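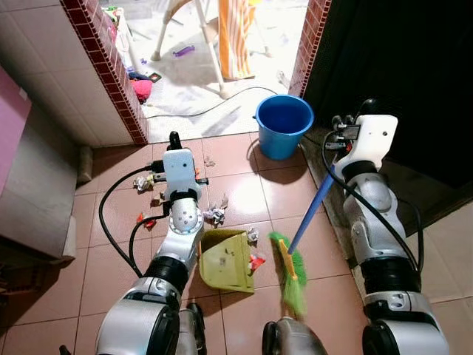 Does the pan lip sit flat on grouted tile, or does fine grit go under it? A reader asked this after the June roundup, and it is the right question for any broom and dustpan set used on a jointed floor.

Tranum 202 broom and dustpan
Reviewed August 25, 2023

Short version: good on paper and wrappers, average on dust. The lip follows a flat tile well. Where a grout joint runs parallel to the lip, a thin line of grit stays in the joint, and it takes up to 4 passes to clear. Turning the pan so the lip crosses the joint at an angle brings that down to 2.

The pan is plastic with a wide mouth. Crumpled paper goes in without bridging across the opening. Light scraps are the harder case: a fast stroke lifts them over the side wall. Short strokes with the bristles kept on the floor work better.

The bristle head is fairly stiff — fine for wrappers and crumbs, less so for flour or plaster dust. After 3 weeks of daily use the outer row had splayed slightly. The handle had not loosened in the block.

Scuffing on the pan is cosmetic. It does not affect pickup unless the lip itself is nicked, in which case a light pass with fine sandpaper restores the edge.

Compared with the Jastov set, the Tranum has a wider pan and a stiffer brush. The Jastov leaves less fine dust and clogs sooner with hair. For a kitchen or hallway with mostly dry litter, I would buy the Tranum. For a workshop, look at the Jastov, or keep a separate soft brush for the joints.

Empty the pan into a bucket with a round rim slowly. The mouth is wide, and small pieces spill at the corners.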